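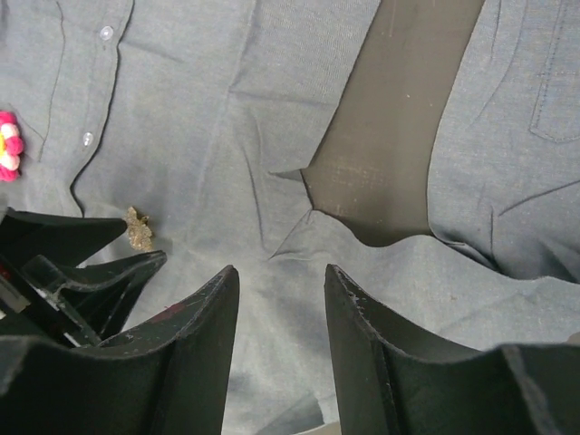
Shirt buttons are good landmarks for a robot looking down at a heap of cloth.

Have you ever tried to pick up a shirt with a pair of salad tongs? Go and try it, if a grown-up says you can borrow the tongs. You will find out very quickly why Womora needs so much looking after!

Womora is a robot arm, and she lives in a workshop in a town called Ponness. She has two black fingers, no thumb, and a small camera close to her fingers so that we can see what she is reaching for. Her job is learning to handle clothes and the little things people put on them. My job (well, one of my jobs — I also sweep the floor and feed the fish) is keeping her fingers and her camera in good shape, and I'd like to tell you how it's done.

Start with the fingers

Fingers come first, always. When you work with your hands all day you get scratches and rough bits of skin, and Womora is the same. Look closely at her fingers and you'll find little pale scuffs and tiny chips along the edges. Most of those are fine. They're a bit like the scrapes on your favorite bike. A sharp chip is a different matter, because it could catch a thread and pull it, and then somebody's good shirt has a hole in it.

So I switch the arm off, and I wait until the light on the control box goes out. Then I run a piece of old nylon stocking along each finger. If the stocking snags, I've found a rough spot, and I rub it smooth with very fine sandpaper. If it slides all the way along, we move on.

After that I wipe both fingers with a soft cloth and check for crumbs, fluff and bits of leaf on the clothes we're using. You would be amazed what turns up on a shirt. A crumb doesn't look like much to you and me, but to a camera that sits so close it can look like something important!

Next, the squeeze

Womora doesn't know by herself how hard to squeeze. We have to tell her, and we do it with a number on a dial that goes up to 50. For cloth we set it at 9, which is a very gentle pinch, about as hard as you'd hold a potato chip you didn't want to break. For a block of wood we turn it up a good deal higher. 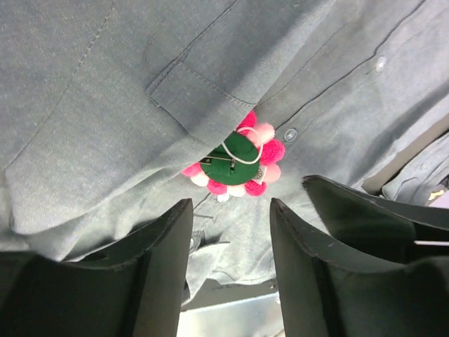 A pompom flower, pinned on near the pocket. Count the little pompoms around the green middle and you should get nine.

Flowers like that one are harder than they look. The pompoms are made of yarn, and yarn squashes. The safety pin is hard and doesn't squash at all. If the fingers close too far, the yarn gets flattened, and if they don't close far enough, they come away with nothing. That's why I check the squeeze again before we work with anything soft.

Last of all, the camera

I clean the camera with the same kind of cloth you'd use for eyeglasses, in small circles. Then I check that its screws are snug. A camera that has slipped even a tiny bit makes everything seem to be in the wrong place, and poor Womora will reach for a button and miss.

When it's all done I write it in the notebook. My friend Dilwyn Lewis started that notebook, and we are up to check number 1289, so you can see we've been at it a long while. I leave it open on the bench for whoever switches her on next.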